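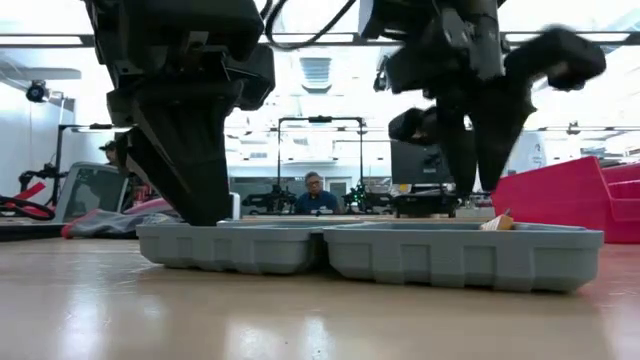
*Two grey trays, side by side on the tabletop.*

**Custberg reuse scheme: progress report, October 27, 2026**

You asked for a plain account of whether the second grant payment is doing any good. My answer is that I can't show it is, and I don't think the figures sent in so far can either.

## What was done

- The Custberg shop has opened every week since March.
- 700 households signed up for the returns card. The target was 2,000.
- Joly took over collections from Multia. The handover ran nine days late and some rounds were missed.

## What I doubt

The Astum summary says 70% of card holders are "active". Active means they opened a letter or used the card once. I asked for the number who came back a second time and was told it isn't recorded. Until it is, please don't quote the 70% anywhere.

The weights are no better. Joly weighs full crates and takes off a standard amount for the crate, but there are at least two crate sizes in use. Multia's old sheets were done by eye. Putting both on one chart, as the summer update did, makes a rise that may not exist.

Savings to the council are still worked out from the bid document. I have left them out.

## Money

Spending is under budget, mostly on wages for a post that was never filled. I would not call that a saving.

## Next

1. Record repeat visits at the till.
2. One crate size, or two written allowances.
3. Hold the Astum licence renewal until the first two are done.

I'd suggest the third payment waits as well.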